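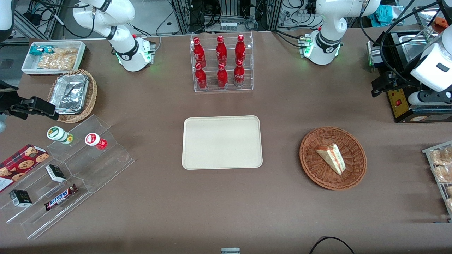
Vondska bench - two arms, one table, the snack bar job

Forum: Builds and Works in Progress

poojary_bench
Posted 12/11/2023

Both arms are up and talking to each other in the shared workshop, so I'm finally starting a proper log. The goal for Vondska is to put together a snack order from stock that stays in fixed spots. Coke bottles from the acrylic rack, crackers from the white tray, a foil container, a sandwich wedge out of the round basket, all of it onto the cream tray in the middle. Later on it should use the black appliance with the yellow panel too, but I haven't written a line of code for that.

Budget was $857 for everything except the arms, which the workshop already had. Most of it went on the bench, the wiring and a second-hand PC. The racks and baskets cost next to nothing.

Software is Cevemico for the planning and my own scripts for the rest. Left arm takes the right side of the table (from where you're standing), right arm takes the left side, and they share the tray.

gumleaf_cnc
I'll be the wet blanket. You've laid out a servo for every kind of packaging there is and you've got one parallel gripper per arm. Bottles, fine. They're round, they're stiff, they stand up in a rack. What happens when it closes on a clear bag of crackers?

poojary_bench
It picks up the bag by the top seam.

gumleaf_cnc
Every time?

poojary_bench
70 out of the last 200 tries. I'm not hiding that, it's in my notes.

gumleaf_cnc
So it misses on 130. I could train the dog to do better than that.

ana_solder
Bit harsh. A clear bag in a heap of other clear bags is about the worst thing you can hand a camera. You get glare off the film and no edges to speak of. I'd spread them out in a single row before changing any code. Same with the foil containers - stacked in that basket with the rims shining, your depth readings would be all over the shop.

poojary_bench
Depth on the foil is rubbish, yes. I've been cheating with a taught position for the top one, then dropping a fixed height each time.

gumleaf_cnc
They're crinkled and sitting on a tilt. Fixed height gets you one good grab, maybe two. And when they nest, you'll lift three.

flatpack_neil_no
Has anyone asked why the robot has to do the sandwich? A wedge of soft bread on its side in a round basket. Squeeze it and the filling's out. Too gentle and it slides off on the way to the tray. I worked at a bakery that tried a machine for this in January one year, and it was back in its crate before Easter.

ana_solder
Wider finger pads, silicone, slow close. I've moved a sponge cake that way.

flatpack_neil_no
Moved it in what sense? In one piece?

ana_solder
Mostly.

benchgrinder_bev
My worry is the tray. Two arms both want the middle of the table and the bottle rack is directly behind it. What's stopping them from clipping each other?

poojary_bench
Only one arm is allowed over the tray at a time. The other waits outside a line I've set in the planner.

benchgrinder_bev
Then you've got two arms doing the work of one and a bit. What's your time per order?

poojary_bench
300 seconds for five items when nothing gets dropped.

gumleaf_cnc
Five minutes to fetch a Snickers and a Coke. I rest my case.

poojary_bench
Five items, not two. The Snickers is a good one, it's lying on an angle on the bottom step of the stand and the gripper gets it nearly every time. It's the little boxes on the same stand that give me grief. Clear acrylic steps, so the camera sees straight through to the table.

ana_solder
Masking tape along the front edge of each step. Cheapest fix you'll ever do.

benchgrinder_bev
Seconded. And please clip down that black cable at the front right corner before it gets dragged across everything. I've lost a whole evening's calibration to a loose cable.

poojary_bench
Fair call on the cable. Tape is going on tonight. I'm leaving the bags where they are for now, I want to try a different approach angle first.

gumleaf_cnc
Put up the numbers when you've done another 200. The bad ones as well, please. I still reckon you want a suction cup on one side and you'll come round to it.

poojary_bench
Suction on a crinkly bag? No thanks. Numbers will go in this thread.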